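Shared Workshop Robotics, Evening Course
Handout 8: Memory modules, from tray to slot
Notes by Carol Tunstall, with corrections from Wayne Fothergill

Read this before you come in. We are still on the Skernus build, the desktop PC assembly cell, and tonight's part is memory only. The processor and the hard drive come in the next two handouts. If you missed Handout 7 you need the section on tray coordinates, and Declan Lockwood has spare copies.

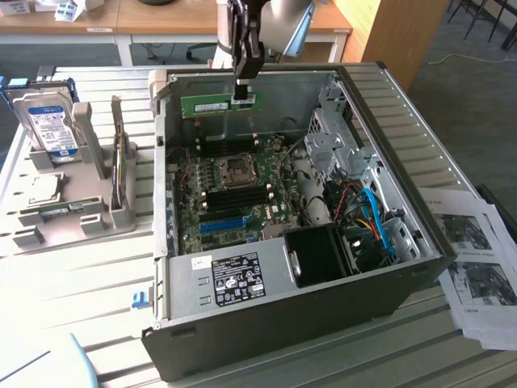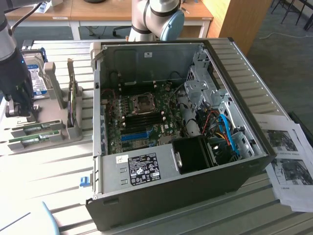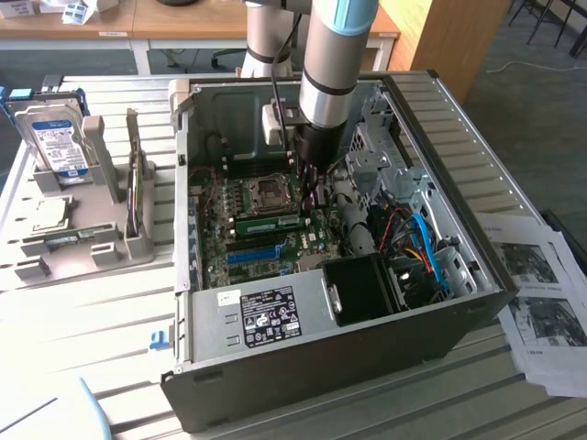

The Skernus bench: case on its side, parts tray to the left of it.

1. Why memory comes first

A memory module goes in straight and needs a firm push. That makes it a good first insertion task. The position has to be right in two directions, the angle has to be right, and then you need force along one axis. A processor is the other way around, with almost no force and very tight placement, and the pins or contacts are easy to ruin. A bent contact on a board costs us the board. A badly seated module usually costs us ten seconds.

2. Fixing the case

The case goes on its side with the panel off. Push it up against the stops before you do anything else. Every taught point in the program is measured from one corner of the case, so if the case has moved, all of them are wrong by the same amount. Last September one group spent an entire evening retuning their slot positions, and the case had been bumped.

Check these by hand, robot stopped:
- latches open on the slot you are filling
- no cable lying over the slot or in the approach path
- case does not rock when you press on a corner

Cables are the usual trouble. The wires in an old desktop have been folded one way for years and they spring back. Tie them down. Don't count on tucking them under the drive cage.

3. The pick

Approach from straight above, stop 8 mm over the module, then go down slowly. Grip by the edge and keep the fingers off the gold contacts. The grip has to be tight enough that the module doesn't rotate when it meets the slot, and no tighter. Start with the value in the Bravberg settings file and go up in small steps.

After closing, lift a little and wait half a second before the long move. If the module is swinging or crooked you want to find out over the tray, where it has a short way to fall.

4. The move

Go up to the clearance height first, then across, then down. No diagonal moves between the tray and the case. I know it is slower. The drive cage stands higher than the board, and the shortest line to a slot is not always a clear one. Ryan Oakley's version of the path has one extra waypoint and I would copy it for now.

5. The insertion

Three stages:

Search. Come down until you feel light contact. If the module is not in the groove the height reading will be too high. Back off, shift a fraction of a millimeter, try again. Give up after 8 tries and stop with an error.

Align. The notch in the module has to match the key in the slot. If the height is almost right but not quite, suspect that the module is turned end for end in the tray. More force will not fix this.

Press. Push down with the force limit on. We use 71 newtons for the practice boards. Your own board at home may want something different, so start low. The limit must be set in the controller as well as in your script — a script that hangs cannot stop anything.

Open the gripper, go straight up, and then look at the latches. Both ends should have closed. If one is still open, the module is in at an angle. Take it out by hand and log it as a fail.

6. What to log

One line per attempt: slot, number of search tries, peak force, final height, pass or fail. Write down the fails too. Mervyn Bramwell has kept a log since the first course and it is now past 2000 lines, mostly from the same few boards. The slots do wear. After around 500 insertions the force readings start to drop, and you will be tuning to a worn slot without knowing it. Put a tally mark on the masking tape on the board each time.

7. Safety

Power supply unplugged from the wall, always. Wrist strap on when handling modules. One person on the stop button, and that person does nothing else. Hands out of the case until the arm is parked and the Lightfoot controller shows HOLD.

8. For next time

Bring a log of one full run, and a sketch of your path seen from the side with the clearance height marked. Read the Ristska notes on compliance, pages on search patterns only. If your search takes more than four tries on average, bring the script as well and we will go through it at the bench.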